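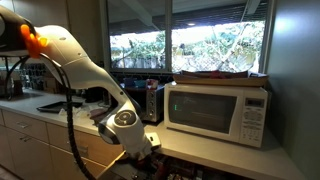
Slide 1. Counter by the window: microwave with tray on top, toaster oven behind it.

Speaker notes: "The Counter Is Not Storage"
Talk on shared kitchens, Stostmont building meeting

Leave slide 1 up while people sit down. Start when the door is closed.

Good afternoon. I'm Frida Zoëga. I look after the shared kitchens in the Stostmont buildings, and I have done that for long enough to have opinions on trays. I'm going to talk about counters, mostly about what ends up on top of the appliances.

(Point at the microwave.)

Look at the top of the microwave first. There's a flat wooden tray with raised edges, and it has papers and other things in it. A few red items stick up over the rim. I don't know of a kitchen in our buildings without a tray like this. Somebody puts one out for keys or mail, and then it takes whatever people are holding when they come in.

I'm not against the tray. A tray with edges is better than a loose pile, and you can lift the whole thing off in one go when you need to wipe. My problem is where it sits. Many microwaves vent through the top or the sides, and the manual will tell you how much space to leave. Read it before you put anything up there. Paper also doesn't belong that close to a toaster oven.

Ask: who has a tray on the microwave at home? Wait for hands.

(Move to the toaster oven.)

The toaster oven is stainless steel with three round knobs down the right side. It's behind the microwave and to the left. Two heating appliances close together are common when the counter is short. Three things to check in your own kitchen:

Can you open both doors all the way?
Can you pull the crumb tray without moving the other appliance?
Is each one plugged straight into the wall?

If the answer to any of those is no, change the layout before you buy bins or shelves.

Now the window. Along the base of it there are three small containers, one blue, one teal, and one white with red markings. They're above the toaster oven. Window ledges fill up the same way trays do, only slower. Anything kept over a toaster oven gets warm air from below, and you have to reach across a hot top to get it. Move those containers to a cabinet, or to the end of the ledge.

Say something nice about the window here. Wide, two panes, green shrubs and trees outside. Good daylight on a counter makes crumbs easy to see, and people wipe more when they can see crumbs. Hrefna Eyvindsson disagrees with me on this and she can say so in the questions.

Money. Keep this short.

We had 1,875 dollars for the kitchen work. We spent 719 on wall shelves from Sunari and the labor to put them up. The shelves took the papers and the small containers, and the appliances stayed where they were. Hafþór Stougaard asked for a second microwave at the planning stage. I said no until the counter was clear, and he has not asked again.

The routine. Read it out slowly, people write this down.

Empty the tray at the end of the day. Papers go to the hook by the door or in the recycling.
Crumb tray out once a week, over the trash.
Wipe the microwave door and the buttons with a damp cloth. Don't spray the panel.
Ledge cleared on the first working day of the month.
Drawers get one person each. Put the name inside the drawer.

Steinar Blöndal has the sign-up sheet. Point him out.

If there's time: the label test from the Yu building. We labeled the shelves and left the drawers plain. The shelves stayed in order through January. The drawers were a mess in 2 weeks.

Likely questions:

Can we keep cookbooks on the microwave? No.
Who replaces a broken toaster oven? Building fund, ask Tahmineh Kazemi.
Can we keep the tray? Yes, on the shelf.

Stop by 4:30, the room is booked after us. Take the leftover handouts back to the office.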